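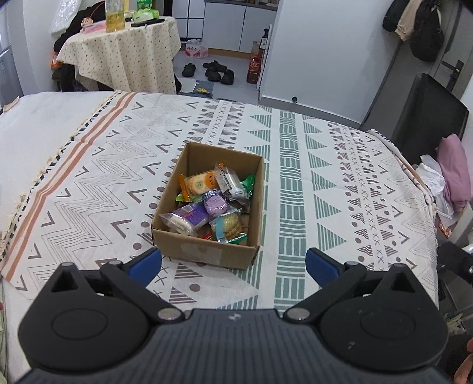

Gesari Opens Mixed Snack Box Service to Home Customers in Turcotte and Remden

5 min read

TURCOTTE, 21/01/2023 - Gesari, a distributor of packaged snacks, is opening its mixed box service to home customers in Turcotte and Remden. Until now the boxes were sold only to workplaces, clinics and small hotels. Orders can be placed through the Gesari website or by phone, and the first home deliveries will go out with the regular business routes.

Each mixed box contains individually wrapped snacks from the Gesari catalog, which currently lists 400 products. Customers choose a category and a box size. The warehouse makes the final selection from what is in stock that week, and a packing list is sent by email when the box leaves the building.

"We had calls from people who ate our snacks in the break room and wanted the same thing at the house," a Gesari spokesperson said. "For a long time we had to tell them we couldn't do it. The order system was built for accounts with a purchase number, and the vans were loaded for pallets and cases. Both of those things have been changed."

What customers can order

The service starts with seven categories: crackers and pretzels, cookies, granola and cereal bars, dried fruit, nuts and seeds, chips, and a general assortment that draws on all of the others. The general assortment was the most requested option among business accounts, and Gesari expects the same from households.

Home customers can order a single box or set up a repeat delivery. Repeat deliveries can be paused or canceled at any time before the box is packed. There is no sign-up fee and no minimum term. A customer who orders one box and does not want another does not need to do anything.

Customers can also exclude items. The order form has a list of common allergens, along with a field for individual products the customer does not like. Items marked on either list are left out and replaced with something else from the same category. Gesari asks customers with a serious allergy to read the label on each wrapper as well, as the products come from 17 different manufacturers and are stored in the same warehouse. The company does not describe any of its boxes as allergen-free.

Packing and delivery

Boxes for the home service are plain cardboard closed with tape. Small items go in loose. Fragile items, mainly crackers and thin cookies, are packed last so that they sit on top. Gesari tested printed boxes with paper dividers in December and decided against them. The dividers took longer to fold than the rest of the order took to pack, and customers in the test said they threw them away.

Deliveries in Turcotte will be made by Gesari's own drivers. Deliveries in Remden will be handled by Nandusitz, a regional parcel carrier that already moves a share of Gesari's business orders. Nandusitz will pick up from the Turcotte warehouse each working afternoon and deliver the next working day. Tracking numbers will be sent by text message to customers who give a cell phone number.

"Snack boxes are light for their size and they don't like being crushed," a representative of Nandusitz said. "They ride on the upper racks with the pharmacy orders. Our drivers are used to them from the office routes, so there is not much new for us in this apart from the addresses."

Boxes will be left at the door unless the customer asks for something else. Apartment residents can enter a building code or name a front desk. If a box cannot be delivered it will be held at the Nandusitz depot in Remden or at the Gesari warehouse in Turcotte, where it can be collected during office hours.

Pricing

Prices are set by box size and are the same in both towns. Delivery is included. Business customers pay a lower price per box because they order in larger quantities, and that price list is unchanged. Gesari will not charge extra for exclusions or for changes to a repeat order.

Damaged or missing items will be credited to the customer's account. The company asks that customers keep the packing list and report any problem within nine days of delivery. Photographs are helpful but not required. Opened items cannot be returned for taste, although customers can add them to the exclusion list so that they do not appear again.

Expiration dates

Several people who took part in the December test asked how old the products would be when they arrived. Gesari rotates stock by date and will not pack any item for the home service that is close to its printed expiration date. Products that are taken out of rotation while still good to eat are offered to food pantries in Turcotte, as they have been in past years. This arrangement will continue, and the company is in talks with a pantry in Remden about a similar one.

Changes at the warehouse

The home service will be packed on a separate line in the east end of the Turcotte warehouse, next to the existing case storage. Shelving in that area was lowered over the winter so that staff can reach every bin without a step stool. The loading dock hours have not changed, and neighbors should not expect additional truck traffic. Business customers who collect their own orders should continue to use the side entrance.

Gesari is hiring for part-time packing positions on the new line. No previous warehouse experience is needed. Applicants must be able to stand for a full shift and read product labels in English. Details are posted on the company website and on the board beside the front office.

The company has no current plans to offer the service outside Turcotte and Remden. It will review the delivery area once the home routes have settled into a regular pattern. Households in other towns can leave a postal code on the website and will receive one email if the service reaches them.

About Gesari

Gesari distributes wrapped snacks and dry goods to workplaces, clinics, hotels and vending operators. It operates from a single warehouse in Turcotte.

About Nandusitz

Nandusitz is a parcel carrier serving business and residential addresses in and near Remden.

Media contact: Gesari Customer Office, Turcotte. Requests for product lists and delivery maps can be made through the contact form on the Gesari website.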